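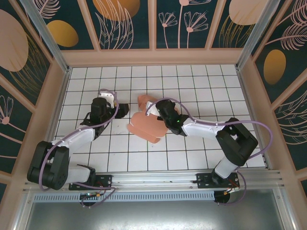

Notes pour l'intervention du 8 octobre 2018 – atelier de Nivville

Diapo 1. Se présenter en deux phrases. Rappeler que je parle du poste de tri et de conditionnement textile chez Mancuso, pas de l'entrepôt entier. Le projet s'appelle Tridow, Jitivov fournit les bras et la programmation.

Diapo 2. Le poste avant Tridow : 3 personnes debout, pièces souples à saisir, étaler, plier, mettre en carton. Insister sur le mot « souple ». Un tissu change de forme à chaque prise, et c'est là que les machines classiques s'arrêtaient.

Diapo 3. Le poste maintenant : 2 bras, une personne par équipe. Elle prépare les lots, reprend les pièces mal pliées et décide quand on arrête. Les deux autres sont passées au contrôle et aux retours. Dire clairement que ce changement a été négocié et qu'il a pris plus de temps que l'installation. 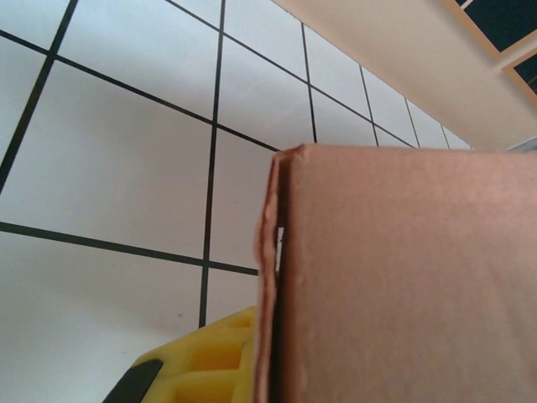 Diapo 4. Le carton reste le point difficile. Les rabats se déforment, l'ouverture n'est jamais tout à fait la même. Au premier essai, 123 pièces sur le lot, reprises à la main pour la plupart. Ne pas cacher ce chiffre, la salle posera la question.

Diapo 5. Ce que disent les opératrices. Moins mal aux épaules. Davantage de surveillance, donc une autre fatigue, surtout en fin de poste. Et l'impression, les premières semaines, de travailler pour la machine. Laisser un silence ici.

Diapo 6. Formation : le module initial était trop court. On le reprend en décembre, avec les équipes de nuit cette fois. Personne n'est à 100 % sur le réglage des prises, moi compris.

Questions : garder dix minutes. Si on m'interroge sur les salaires, renvoyer à l'accord signé – il est affiché à l'entrée de l'atelier.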